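Working alongside automated folding: tips for the garment room

Reading time: 2 minutes

Flusari has introduced assisted folding at its garment room, and 60 members of staff now share their benches with it. The following guidance was prepared by Védís Bjarnason for teams at Standorik and Delić who will change over in May. Much of it applies equally to folding by hand.

What changes for staff

Folding itself takes up less of the shift. Sorting, checking and finishing take up more. Staff who previously folded throughout the day are now asked to judge the work, and supervisors should allow time for this on the rota. No one should be expected to keep pace with the equipment.

Preparing the garment

- Fasten the top button before laying a shirt down. A closed placket keeps the collar straight.
- Shake the garment once from the shoulders and lay it with the collar away from you.
- Empty pockets and remove pins. Pins are the most common cause of a stopped bench – 233 stops in the first trial period.
- Keep dark and light items in separate trays.

Preparing the bench

Wipe the table at the start of each shift and clear away tags, tape and cups. Cables should pass through the table openings where these are provided. Keep hands off the table while the fingers are moving, and use the stop button if a garment catches.

Checking a polo shirt

Look at the collar first. It should lie flat and even, with any coloured edging visible along its full length. Then check that the buttons run in a straight line. Soft creases near a sleeve may be smoothed with the palm; a sharp crease across the front means the shirt should be folded again.
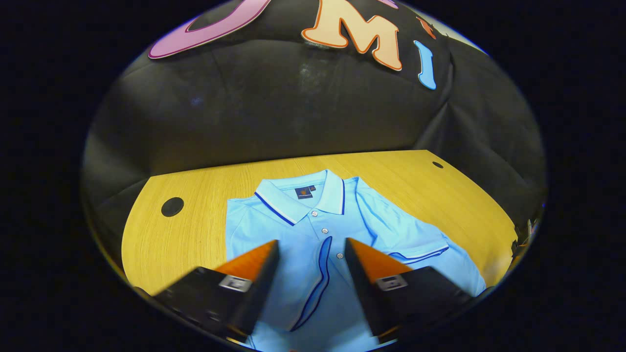 Recording faults

Write down the garment type and the fault, in plain words, on the bench sheet. Sheets are read weekly, and changes are agreed with the staff concerned – please do not adjust the settings yourself.

Contact: Garment Room Office, extension 269 | © Flusari | Back to top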